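3. 물건을 버리지 못하는 마음에 대하여: 부엌 서랍과 상자의 민족지

3.1 현장에 들어가기까지

나는 원래 이 장을 쓸 생각이 없었다. 처음 계획서에는 이사하는 가구의 의사결정 과정만 적혀 있었고, 부엌은 그저 여러 방 중 하나였다. 그런데 면담을 시작하고 보니 사람들이 자꾸 부엌 이야기로 돌아갔다. 침실은 십 분이면 끝나는데 부엌은 한 시간을 넘겨도 끝이 안 났다(녹취를 푸는 입장에서는 꽤 괴로운 일이었다!). 결국 심덕수 선생과 나는 연구 질문을 고쳐 쓰기로 했고, 그 결과가 이 절이다.

면담에 응해 준 집은 모두 35가구다. 절반 넘는 집이 같은 동네 안에서 집을 줄여 옮긴 경우였고, 나머지는 부모님 댁을 정리하던 분들이었다. 우리는 이사 전에 한 번, 짐을 푼 뒤에 한 번 찾아갔다. 두 번째 방문 때는 아직 풀지 않은 상자가 있으면 그 앞에 앉아서 이야기를 나눴는데, 지금 생각하면 이게 제일 잘한 결정이었던 것 같다. 사람은 상자를 앞에 두면 말이 많아진다. 나도 그렇다.

분류 틀은 Fanni Hajdu와 Ákos Sipos가 부다페스트에서 쓰던 코딩표를 빌려 왔다. 두 사람의 표에는 칸이 14개 있었는데 우리 자료에는 너무 촘촘했다. 예를 들어 '물려받은 조리도구'와 '선물로 받은 조리도구'를 나누라고 되어 있지만, 시어머니가 쓰시다가 명절에 싸 주신 냄비는 도대체 어느 쪽인가. 둘이서 오후 내내 다투다가 칸을 4개로 줄였다. 쓰는 것, 쓸 것, 못 버리는 것, 그리고 뭔지 모르는 것. 이름이 학술적이지 않다는 지적은 달게 받겠다.

3.2 '뭔지 모르는 것'이라는 범주

네 범주 가운데 나를 가장 오래 붙잡은 건 마지막 것이다. 선행연구에서는 보통 이런 물건을 '기타'로 처리하고 넘어간다. 나도 예비조사 때는 그렇게 했다. 그런데 녹취록을 다시 읽다 보니 기타로 밀어 둔 물건들 주위에서 대화가 유난히 길어지는 것이 눈에 띄었다. 짝을 잃은 뚜껑, 본체가 없는 부속, 어디서 빠졌는지 모를 고무 패킹 같은 것들 말이다.

한 참여자는 뚜껑을 손에 들고 이렇게 말했다. "버리면 꼭 그다음 주에 병이 나와요." 실제로 병이 나온 적이 있느냐고 물었더니 한참 생각하다가 없다고 했다. 그러고는 뚜껑을 다시 상자에 넣었다. 나는 이 장면을 연구노트에 적으면서 우리 집 싱크대 아래 칸을 떠올렸고, 그날 저녁에 열어 봤고, 조용히 다시 닫았다.

Etelka Kiss는 이런 행동을 '유예된 수선'이라고 불렀다. 언젠가 짝을 찾아 제 기능을 되돌려 주겠다는 약속을 물건과 맺어 둔 상태라는 것이다. 멋진 개념이라고 생각하지만 우리 자료에 그대로 얹기에는 조금 능동적이다. 우리 참여자들은 약속을 했다기보다 결정을 미루고 있었다. 그림 3은 이런 낱개 살림이 상자 바닥에 함께 놓인 예로, 은색 금속 나사식 뚜껑이 안쪽을 위로 한 채 놓여 있고 그 오른쪽에 바닥이 체처럼 뚫린 스테인리스 컵이 있다.
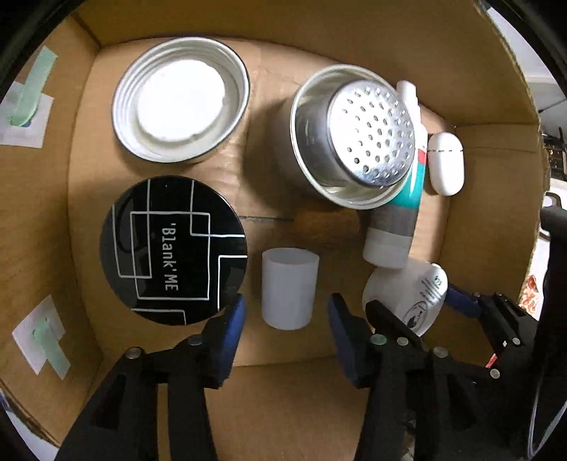
그림 3. 종이 상자 바닥에 놓인 살림살이.

그렇다면 사람들은 왜 쓰임새를 모르는 물건을 새집까지 가져가는가?

버렸을 때의 후회는 또렷하게 상상되는데 가져갔을 때의 불편은 거의 상상되지 않기 때문이라고 나는 본다. 작은 물건 하나가 차지하는 자리는 워낙 작아서, 이사하는 날의 머릿속 계산에는 잡히지도 않는다.

물론 이 설명만으로는 부족하다. 크기만 문제라면 욕실의 자잘한 물건도 똑같이 따라와야 하는데, 그쪽은 의외로 가차 없이 버려졌다. 같은 분이 욕실에서는 쓰레기봉투를 활짝 벌려 놓고 쓸어 담다가, 부엌에 와서는 병뚜껑 하나를 놓고 배우자와 의논을 했다. 심덕수 선생은 음식이라는 말로 설명하고 싶어 한다. 먹이고 먹은 기억이 도구에 묻어 있다는 것이다. 나는 절반쯤 동의한다. 나머지 절반은 좀 더 시시한 이유, 그러니까 부엌 물건은 원래 여러 조각으로 되어 있고 우리가 그 사실을 배우며 자랐다는 데 있지 않을까 싶다. 찜기에는 받침이 있고 주전자에는 거름망이 있고 믹서에는 칼날이 있다. 조각 하나를 버리면 전체를 망가뜨린다는 감각이 몸에 배어 있는 셈이다.

3.3 이사업체가 본 부엌

참여자들의 말만 들으면 한쪽으로 기울 것 같아서 이사업체 Handwood의 포장 담당 직원들도 따로 만났다. 시월의 바쁜 철이라 면담은 거의 다 점심시간에 이루어졌고, 녹음에는 국물 떠먹는 소리가 꽤 크게 들어가 있다. 이분들은 물건을 판단하지 않는다는 원칙이 분명했다. 주인이 버리라고 말하지 않은 것은 모두 싼다. 이 빠진 접시도 싸고 손잡이만 남은 것도 싼다. 한 직원은 "우리가 보기엔 쓰레기여도 그 집에선 아닐 수 있으니까요"라고 했는데, 웬만한 이론서 한 단락보다 낫다고 생각해서 그대로 옮겨 둔다.

재미있는 건 이 원칙이 물건의 운명을 꽤 크게 바꾼다는 점이다. 직접 짐을 싼 집에서는 '뭔지 모르는 것'이 서랍에서 상자로 옮겨 가는 동안 적어도 한 번은 주인 손에 잡힌다. 그런데 업체가 싼 집에서는 그 한 번이 없다. 그래서 새집에서 상자를 열었을 때 처음으로 물건과 마주치고, 이게 우리 집 거였나 하고 서로 묻는다. 이 놀람은 우리가 예상하지 못한 것이었고, 두 번째 방문 때의 질문지도 그에 맞춰 고쳤다. 고치기 전에 만난 집들에는 나중에 전화로 다시 여쭈었다. 귀찮으셨을 텐데 다들 친절하게 받아 주셔서 지금도 감사하다.

3.4 이 절의 한계

Dezső Győri가 초고를 읽고 두 가지를 짚어 주었다. 하나는 우리가 끝내 버리지 못한 사람들에게만 귀를 기울였다는 것, 다른 하나는 연구자인 내가 참여자들에게 지나치게 공감하고 있다는 것이다. 둘 다 맞는 말이다. 첫 번째 문제를 메우려고 부엌을 통째로 비우고 나간 집을 찾아보았지만, 그런 분들은 대체로 할 말이 많지 않았다. "그냥 다 버렸어요"로 끝나는 면담을 어떻게 분석해야 할지는 여전히 고민 중이다. 두 번째 문제는 솔직히 고칠 자신이 없다. 대신 내 해석이 들어간 자리는 되도록 '나는'이라고 써서 표시해 두었으니, 읽는 분들이 알아서 걸러 주시기를 바란다.

사는 기간의 문제도 남는다. 한집에서 오래 산 가구와 이사를 자주 다닌 가구는 상자를 대하는 태도부터 달랐는데, 이번 표본으로는 그 차이를 제대로 다룰 수가 없었다. 이 부분은 4절에서 거실과 창고의 사례를 함께 놓고 다시 살펴보겠다.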